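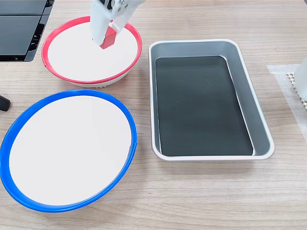 Bowl with the red rim, on the table

From: Yavuz Öztürkmen
To: Padik fellowship list
Subject: Re: Saturday evening prayers and the reading

Dear all,

Thank you for the kind replies to my last message, and forgive me for taking so long over this one. I wanted to sit with Grukia's question before I said anything, and then my sister came to stay, and you know how a week goes.

Grukia wrote:
> I have been trying to keep up with a psalm a day since we met at
> Nastutberg, and I'm ashamed to say I have missed more than I have
> read. When I do sit down my mind is on the shopping. Is there any
> point in saying the words if my heart isn't in them? I feel a bit
> of a fraud, to tell you the truth.

Dear Grukia, I don't think you are a fraud at all. My grandmother said Psalm 100 every morning while she was getting dressed, and I am quite sure that on plenty of those mornings she was thinking about her knees. "Make a joyful noise" came out as more of a mutter! But when she was very ill and could not remember the day of the week, the psalm was still there, every word of it, and she said it with me holding her hand.

So I would say carry on, and don't try to make up the ones you have missed. Just open the book at today's. If a whole psalm is too much, take two verses and read them slowly, out loud if the house is empty. Psalm 131 is a lovely one for a tired evening and it is over almost before you have begun. I have also found that the shopping can be prayed about quite happily - who it is for, who will be at the table, who won't be there this year.

Now for Saturday. We begin at half past six as usual, with 15 minutes of quiet first for anyone who would like it. Tuncer has asked if we might have Psalm 20 in place of the one on the sheet, as his nephew goes into hospital next week, and I have said yes, of course. Please remember the boy in your own prayers too. Would somebody be willing to read? It is nine verses and there are no difficult names in it.

We shall stop for most of July, but I will go on sending a short reading to the list for those who like to have one.

With love and every blessing,
Yavuz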